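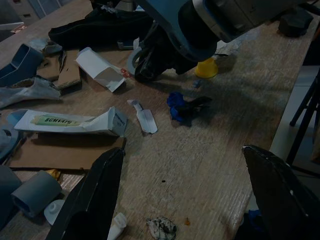
Bench before sorting. Carton still on its cardboard, tape at the back, cloth in the middle.

Anjani Latuheru
@anjanilatuheru
January 30, 2024

1/ Notes on clearing a long work table. This one is at Werkville, the shared workshop. It collects packaging faster than anything else in the building. Posting the procedure so I can stop repeating it by the door.

2/ Start with the largest flat item. On this table it is the brown cardboard sheet with the long white carton on top. Lift both together and use the sheet as a tray. Small scraps near the edges travel with it.

3/ A carton that is torn along its length does not go back on the shelf as storage. It will not hold its shape under load. Check inside, keep the label if you need the reference, flatten the rest.

4/ Labels: I photograph them straight on before flattening. At an angle you get something like the green one here, which I read as BGMFAPP and would not put in an inventory.

5/ Cloth next. Blue and black are in one heap. Separate them, shake each piece over the bin, then fold. Small parts hide in fabric. In May I lost a Noltine spacer this way and reordered a bag of 2,000 because that was the minimum quantity. I have 3,704 of them now.

6/ Tape roll: leave it standing on its edge only if you are using it within the minute. Otherwise lay it flat. A standing roll will find the slope in any table, and ours has one toward the window.

7/ Plastic parts get one tray. The white piece with the narrow handle and wide rounded end goes in it, same for the little yellow cup-shaped thing. Do not sort by function at this stage. You will stop to think about each one and the table will still be full at closing.

8/ Fragments (blue bit, orange speck, yellow scrap): if it is smaller than a fingernail and you can't name the parent part in 3 seconds, bin it. Faizal Sembiring disagrees and keeps a jar. The jar is full.

9/ Tissue with black streaks goes straight out. Don't reuse it to wipe the wood. Whatever the black is, pale grain will take it and you will be sanding.

10/ Dark spots on the top: try a dry fingertip first. If it moves, brush it off. If it doesn't, damp cloth, then a drop of dish soap, wiping along the grain. I stop there. Solvent leaves a dull patch bigger than the spot.

11/ Last pass is a bench brush from the far end toward you, into a dustpan held under the edge. No compressed air. It moves everything to the floor and to the next table.

12/ Order again: sheet and carton, cloth, tape, plastic, fragments, tissue, spots, brush. Takes me around 6 minutes if the bin is already empty.

13/ Someone asked which trays. Sarpong, the shallow gray ones, medium. The deep ones turn into permanent storage. Lids not needed.

14/ Correction to 5: the spacers are in the second drawer, left side. Please take some.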